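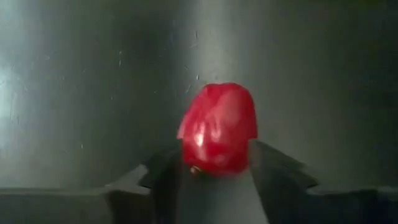 Lavico opens Plurcombe packing hall and widens its range of small red fruit and vegetables

Last updated: February, 9.30 am

Lavico, the grower and packer of fresh salad produce, has opened a new packing hall at Plurcombe and will use it to bring a wider choice of small red fruit and vegetables to shops, schools and hospital kitchens. The hall has 2439 square metres of floor space and replaces two older buildings on the same site.

The new range is made up of snack peppers, cherry tomatoes and a ribbed tomato sold under the Grolelix name. All three are grown under glass on the company's own land and on the neighbouring Osman nursery, which has supplied Lavico under a long-term agreement and will now send the whole of its red crop to Plurcombe.

Abla Daher, managing director of Lavico, said: "Our customers have asked for produce that is small enough to be eaten whole and has the flavour of a fruit left to ripen on the plant. The old buildings did not give us the space to handle it properly. With the new hall we can pick later in the day, cool the crop sooner and have it on the road the same evening."

Produce will be packed in three sizes. The smallest is a 500 gram tray intended for households, and the two larger crates are for caterers and market traders. Trays are made of card and carry a paper label giving the variety, the glasshouse and the day of picking. The crates are returned to Plurcombe, washed on site and used again.

Grading by colour and shape

The opening of the hall has also allowed Lavico to review the way in which its produce is graded. Under the former rules, peppers and tomatoes with uneven sides or deep folds were set aside for sauce, whatever their flavour or condition. From this season, fruit of irregular shape will be packed for sale in the ordinary way, provided that the skin is sound and the colour is fully developed.

Colour will continue to be judged against a printed card kept at each grading table. The card runs from pale orange to deep maroon, and only fruit falling within the four darkest bands may be sent out as fully ripe. Darker shading in the creases is accepted as normal in ribbed varieties. Splits, soft patches and broken skin remain grounds for rejection.

Aksel Dalsgaard, head of growing, said: "A ribbed fruit is meant to have ridges. We were turning away good produce on account of its outline, and our own growers found that hard to accept. The new rules ask the grading tables to look at ripeness and at the state of the skin, and to give much less weight to whether the sides match."

Fruit that does not meet the standard for fresh sale will go to the sauce kitchen, as before. Trimmings and spoiled fruit are composted on the Osman nursery and returned to the flower beds along the main drive.

Trial season

The revised grading rules were tested over a trial season before the decision to adopt them was taken. During that period 561 crates of mixed-shape peppers and tomatoes were supplied to catering customers at the usual price. School cooks reported that the smaller peppers were well liked by younger pupils when served raw, while hospital kitchens preferred the ribbed tomato for roasting. Several cooks asked for the fruit to be supplied without stalks, and this will now be offered on the larger of the two crates.

Comments were also received on storage. Lavico advises that tomatoes from the range should be kept at room temperature, out of direct sunlight, and eaten within five days of purchase. Snack peppers may be kept in the salad drawer of a refrigerator for up to a week. All produce should be rinsed under cold water before use, with attention to the folds, where a loose seed or a small piece of stem may sometimes lodge. Household trays will carry the same advice in short form on the underside of the label.

Employment and site works

The Plurcombe hall has created 32 permanent posts in grading, packing and despatch. Most of these have been filled from within the district, and staff from the two former buildings have moved across on their existing terms. A further round of recruitment, for seasonal work in the glasshouses, will open in the spring.

The site entrance has been moved to the northern boundary so that lorries no longer pass through the village to reach the loading bays. Evening departures will end at 8 pm. Lavico has agreed with residents to keep the footpath beside the southern glasshouses open throughout the year, and the hedge along that side has been replanted with hawthorn and hazel.

Ms Daher said: "Plurcombe has been patient with us during the building work, and I should like to record our thanks. The noise and the traffic were greater than any of us would have wished. That work is now finished, with the exception of the car park, which will be surfaced once the weather is dry enough."

Availability

Household trays of snack peppers and cherry tomatoes will be on sale through farm shops and independent greengrocers from the first main picking. The Grolelix ribbed tomato ripens later and will join the range in early summer. Catering crates may be ordered directly from the Plurcombe sales office by customers who hold a trade account. New accounts can be opened by letter or by telephone, and first deliveries are normally made within ten working days.

Trade customers who wish to visit the hall and taste the range may do so by arrangement. Visits begin at 10 am and include the grading tables, the cold store and one of the Osman glasshouses. Visitors are asked to wear flat, closed shoes. Coats and hair coverings will be supplied on arrival.

Notes to editors

Lavico grows and packs salad produce for the retail and catering trades. Its head office and packing hall are at Plurcombe.

Grolelix is the name under which Lavico sells its ribbed tomato. The name should be written with a single capital letter.

Requests for interviews with Abla Daher or Aksel Dalsgaard should be made to the Lavico press office at Plurcombe. Samples of the snack peppers and cherry tomatoes can be sent to food writers on request while the crop is in season.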